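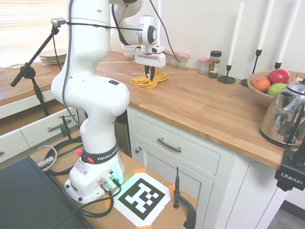

Trerkis Opens Marketing Workshop Series to Independent Bookkeepers and Tax Preparers

BRUMUVTON — July 2018 — Trerkis, a marketing training firm for very small businesses, will open its workshop series to independent bookkeepers and tax preparers this fall. The series has until now been limited to retail shops and home services companies.

The new course is called Steady Clients. It runs for 13 weeks and covers pricing, referrals, email newsletters and local search listings. Each session lasts 2 hours and is held in the evening at the Trerkis office in Brumuvton. People who live too far away can join online and get the same handouts.

Trerkis decided to add the course after a survey of 400 solo bookkeepers and preparers, carried out with the research firm Vatell. Most of those who answered said they get nearly all their new work by word of mouth. Many said they had a website but had not changed it since the year it went up. A smaller group had paid for online ads and stopped, mainly over cost.

"A bookkeeper with a full schedule in March can have very little to do by June," the company said in a statement. "We wanted a course that deals with the slow part of the year and can be followed by a person who works alone and has no marketing budget to speak of."

The course is split into 3 parts. The first deals with deciding which clients to go after and what to charge them. Students write a one-page service list with prices and have it reviewed by an instructor. The second part is about staying in touch with past clients by email and regular mail, including what to send between tax seasons and how often. The last part covers online listings, reviews and simple changes to a website that can be made without hiring a developer.

Students will also get a year of access to the Nartey planner, a calendar tool that Trerkis built for its retail courses. Nartey sends reminders for newsletters, follow-up calls and listing updates. The version for bookkeepers has the main federal filing deadlines already entered — state deadlines have to be added by the user. After the first year, access can be renewed for a monthly fee.

Vatell will follow up with students when the course ends and again at the close of the next tax season. It will ask how many new clients they signed and where those clients came from. Trerkis plans to publish the results on its website, with no student or business named.

The first group starts in November. Class size is limited so that instructors have time to go over written work. Applicants should be working for themselves or with one partner and should have at least one full tax season behind them. No marketing experience is needed.

Registration is open now on the Trerkis website. The fee can be paid all at once or by the month. Former Trerkis students who have since moved into bookkeeping can enroll at the returning student rate.

About Trerkis

Trerkis provides marketing classes, planning tools and one-on-one coaching to businesses with few or no employees. Its office is in Brumuvton.

Media contact: Trerkis Press Office, Brumuvton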